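Cheap way to cover an ugly folding table? (vinyl, oilcloth, sticky stuff?)

Posted in Home & Craft Help by Boro

Hi all. I have a big old folding table in the back room that gets used for everything - glue, school projects, sorting screws, the occasional meal when my sister's family comes over. The top is scratched to bits and has a paint stain that I've given up on. I want to put a printed cover on it, something fun with a kitchen theme, and I'm stuck on which kind to buy.

Two pictures:
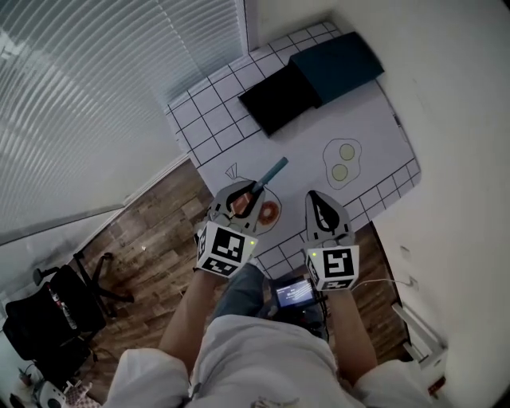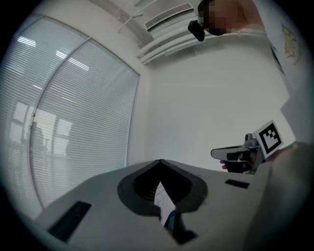 The white sheet with the donut and the tile lines is in the first one.

I've looked at three options. There's a wipe-clean vinyl from Trendo, a fabric-backed oilcloth from a shop called Mbwambo, and a peel-and-stick film from Prastex that my neighbor swears by. My table is 170 cm long and I'd like some hang over the ends, so I was thinking 200 cm of whatever I get. Does that sound right? Also, how do you get the fold lines out? The last plastic tablecloth I bought had creases in it until the day I threw it away. I can't sew, so please don't tell me to hem anything!

Oh, and we rent, and the table came with the apartment, so I have to be able to get the thing off again.

Renata Garrido
I've covered four tables over the years (two of mine, one for my mom, one for the church hall) and I'd go with the oilcloth, no question. Yes, it costs more than plain vinyl. But the fabric on the back grips the table a little, so it doesn't slide around every time somebody leans on it, and it lies flat so much faster.

For size, 200 on a 170 table gives you 15 cm at each end, and that's plenty for a work table. I wouldn't go longer. Anything that hangs down to your lap gets caught on chair arms, and if you have little kids they will pull on it. Don't forget the width, though! You only gave the length. Measure across and add the same amount, and then check how wide the roll is before you pay. My mom's table was wider than the roll and we ended up with one bare strip along the wall side. She still has it like that.

Creases: ask them to send it rolled on a tube. Some shops charge a bit extra, and I think it's worth it. If it comes folded anyway, lay it face down on the table overnight with the heating on, then flip it in the morning. For stubborn lines I use a hair dryer on low, from the back, moving the whole time, and smooth it with a towel. Don't iron it. I did that once with the church one and there's a shiny patch in the shape of an iron next to where the coffee goes.

You don't have to hem oilcloth, by the way. It doesn't fray, so just cut it with good scissors and you're done. I round the corners by tracing a dinner plate.

To hold it down I use those spring clips for picnic tables. They come right off, so your landlord will never know.

tealeaf236
just get the vinyl. its a work table, youre going to get glue on it. mine is two years old and looks fine

kitchendrawer_799
I'd be careful with the sticky film if the table isn't yours. I used some on a shelf and when I peeled it off after a year the adhesive stayed behind in stripes, and it took me a whole Monday evening with cooking oil and an old gift card to scrape it clean. Maybe your neighbor's brand is better, I haven't tried that one. If you really want film, stick a small piece to the underside of the table first and leave it there a couple of weeks, then see how it peels.

One more thing about printed covers in general - craft knives. They go straight through vinyl and oilcloth both, and the cut always ends up in the middle where you see it most. Keep a cutting mat on the table if you do any trimming.

Boro
Thanks everybody! Renata, I went and measured the width and I'm fine, it fits the roll with a bit to spare. Going to order the oilcloth on a tube and get some clips. The film is out, I don't have a whole evening of scraping in me.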